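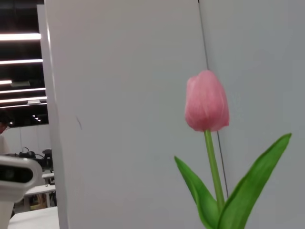

Paiva Coast Watch: Shore Recording Team

How to record a harbour porpoise watch from land

These notes are for anyone doing a timed watch from one of our three headland points: Flakar, Filtard or the old signal station at Inent. A watch lasts one hour. You need binoculars, a watch or phone, a pencil and a recording form. A telescope is useful at Filtard, where the cliff is highest, but you can do a good watch without one.

Before you go

Check the sea state. Porpoises show very little of themselves and are easily missed once there are whitecaps. We don't use watches done in sea state 3 or above, so if the forecast is poor, leave it for another day. Tide matters too. At Flakar most sightings come in the two hours after high water, when the current runs hard past the point.

Setting up

Stand or sit at the marker post. Please don't move down the slope for a better view, as the distance tables are worked out from the height of the post. Fill in the top of the form first: site, start time, sea state, cloud, glare and visibility. If you can't see the outer buoy, write "under 1000 m" in the visibility box and carry on.

Scanning

Start at the left-hand edge of the watch area and sweep slowly to the right with the naked eye. Then go back the other way with binoculars. Each sweep should take five minutes or so. Rest your eyes between sweeps and keep to the same pattern for the full hour, even when there are animals in view close in.

When you see something

Note the time, the bearing, and the number of reticle marks between the animal and the horizon. Then write down the smallest and largest number of animals you think were there. A porpoise has a small triangular fin and rolls forward as it surfaces, usually without a splash. If the fin was tall and curved, it was more likely a dolphin. Put "unidentified" if you aren't sure. These records are still used.

Calves should be noted separately. June is the main month for them here.

Working out distance

Look up your reticle reading in the table for your site. For example, one mark below the horizon at Inent gives 763 m. The same reading at Flakar gives 628 m, as the post is lower. Write the reading on the form as well as the distance so that we can check it.

Sending in your form

Send in every form, including those with no sightings. Write "nil" across the sightings table and fill in the finish time. Paper forms go in the box at the Paiva office, or you can email a clear scan. Put the site name in the subject line.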